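27 August 2022

Drawer task, close phase. Picking up from yesterday's note: the overnight batch on the new gripper settings finished, and the success rate is wrong. The log says 1,804 good closes out of 2,061 episodes. I watched a handful of the good ones at normal speed and did not believe them, so most of today went into finding out why.

What goes wrong: the arm comes down to the handle, the fingers close, the push starts, and at some point the fingertip pads sink into the handle bar. No bounce, no contact force worth the name. Then the solver notices and throws the drawer shut in a single step. The checker only looks at the final drawer position, so it marks the episode as a success. On the real arm that would be a bent handle or a protective stop.

Lukian's first guess was the handle mesh. It's a thin bar, and the collision shape was exported with the drawer front as one convex hull, so the gap behind the bar was filled in. I split it into bar and front panel and reran a short set. Better approach, same jump. So the hull was a fault but it wasn't this fault. Leaving the split in anyway.

Second try was the time step. Cut it in half. The jump gets rarer and the run takes far too long. Put it back.

Third try, finger gain. The Elleck config we copied in last week has the finger drive much stiffer than our old one, and the force limit was missing from the file. With no limit set, the loader falls back to its default, and the default is unlimited. That explains the sinking: the fingers keep driving toward fully closed no matter what is between them.
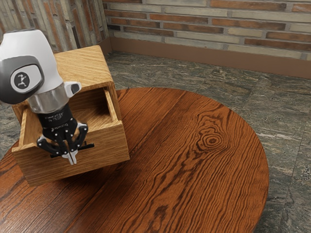 Tahira Dhanial, simulation and test

Paused run with the drawer partway out and the pads nearly closed at the handle. I used this pose for the gain checks. Restored from the same saved state every time, fingers commanded closed, everything else held still. With the limit missing, the drawer jumps on its own, no arm motion at all. With the old limit back in, it stays put and the finger drive reads a steady load.

So the arm controller is cleared. I owe Nazar an apology for the message I sent at breakfast.

Reran the failing seeds with the limit restored. Of the ones I had flagged by eye, 52 now fail properly (fingers slip off the handle, drawer stays open) and 2 still jump. Those two both start with the wrist turned well over and the tips touching the end of the bar. Haven't found the cause. Seeds are in the shared sheet under "still bad".

Changes made today:

- force limit back in the gripper file, old value
- loader now stops with an error if the limit is missing
- checker fails any episode where the drawer moves faster than the arm could push it
- split handle collision shape kept

The overnight numbers should not go to Van Wijk. Sixten had already pasted them into the draft and has taken them out. The policy trained on that batch should not go on the real arm either, not even at reduced speed, because it has learned that squeezing hard closes drawers. I moved the checkpoint to the hold folder and told Ildikó, who has the cell booked next.

Full batch restarted with the new checker. Still to do: look at the two bad seeds with contact drawing on, and check whether the cupboard door task loads the same gripper file. I think it does.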